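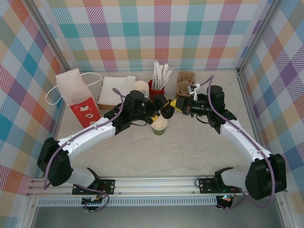
Takeout Counter Project, Grirkham: Progress Report for June

Where we are

We're two months into the grant and I'm really happy with how the counter is coming together. As a reminder, the goal is to let customers at the Grirkham coffee stand pack their own to-go orders, with fewer wasted cups and mismatched lids and a lot less waiting in line. The tabletop we're using for layout work matches the light marble pattern planned for the stand, so we get a fair idea of how everything will look on opening day.

All of the basic supplies are in: paper bags, napkins, straws, cups and a molded-pulp cup carrier. The straws stand upright in a red cup toward the back, and I like this so much that I want to keep it. It costs nothing extra and the wrappers are easy to grab. The napkins are set next to the bag for now. I'd still like to try them on the other side, closer to the carrier, before we commit.

What we spent

Our first supply order came to $300, all of it with Elodlow. The larger order is 2000 lids, and it's on hold until we settle the lid question below. Everything else is inside the budget you approved, and there's still money set aside for the shelf and the small sign.
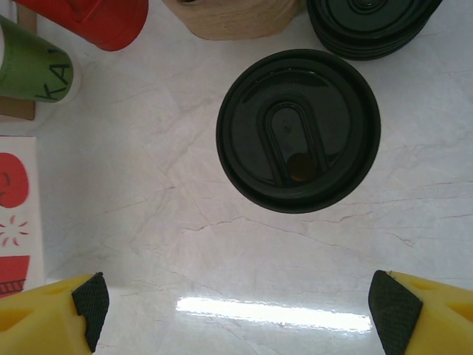 Lids have taken more of my time than anything else this month. We looked at flat ones and raised ones, and I asked both Elodlow and Hjaltested for prices. I'm leaning toward the black style with the raised rim and the long U-shaped ridge – it looks good on the pale counter, and the lids nest into a tidy stack. A customer can spot a single one lying on the marble right away. Hjaltested has the better price but wants a bigger minimum order, and I'd like your opinion on that before Monday.

Cups and paper goods

We're keeping plain white cups alongside the green ones. The white are for water and samples, the green for hot drinks. Regulars at our Hinness stand already know green means coffee, so that part should carry over nicely! Napkins will go up on a low cardboard base, which puts them within easier reach and leaves more counter clear in front for packing. 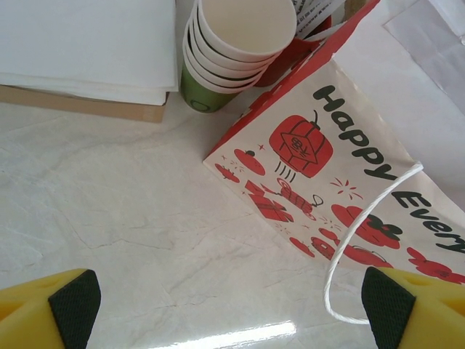

Paper stack and cup area, Grirkham counter layout.

Next steps

Confirm the lid supplier and release the order. Choose a final spot for the bags. Run a 30 minute practice session with the morning crew from Hinness and write down where they get stuck. Price a second cup carrier size for larger orders.

The shelf drawings will come with the July report.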